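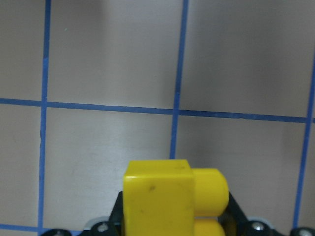

Blue tape marks the squares on the work surface.

Essien Sorting Study: call for participants

We are looking for adults who would like to take part in a study about how people put small household things in order. The study is organized by Hurnel, a small research office in Clotitum, and it will run through February in our room on the ground floor of the Pludesari building.

What you will do

You will work at a surface divided into squares with blue tape. At the start of each round you receive a tray with ordinary objects: buttons, keys, spoons, bottle caps, clothespins and similar. Your task is to place them in the squares in the way that makes sense to you. In some rounds we give you a rule, for example that things used in the kitchen must stay together. In other rounds there is no rule, and you decide alone which things are neighbors.

The tape is put down by hand, so the lines are a little uneven and the squares are not all the same size. Please do not try to correct the tape or press it down during a round. If an object lies on a line, you may leave it there. We write down such placements too, and they are as useful to us as the others.

One visit takes 2 hours with a break in the middle. We ask every participant to come for 5 visits, and it is possible to choose mornings (from 9:30) or afternoons (from 2:00). Two visits on the same day are not allowed.

Who can take part

You must be 18 or older and able to sit or stand at a work surface for the length of a round. You should see the difference between common colors, with glasses or contact lenses if you normally wear them. You do not need any experience, and it does not matter if you are a tidy person at home – we are happy to receive both kinds. Instructions are given in English, in simple words, and you may ask to hear them again as many times as you want.

Persons who took part in our autumn drawer study can apply again. Please mention it in your message, so we can give you a different set of trays.

Payment

You receive a fixed payment for each completed visit, and bus tickets are paid back if you bring them with you. The amount is written in the information sheet, which we send before you decide. If you stop before the last visit, you keep the payment for the visits you have already done.

Practical points

Please take off rings and bracelets before the first round. Long sleeves should be rolled up, because they move the small objects very easily. Drinks stay on the shelf by the door. There is a coat rack in the corridor and an elevator from the parking level.

How to apply

Write to the Hurnel study desk, or leave a note in the box at the Pludesari reception, with the reference Essien 412. Tell us your age, a phone number and the times which are good for you. We answer every message, normally in a few working days, and send the information sheet together with the consent form. Please read both at home and bring the signed form to your first visit.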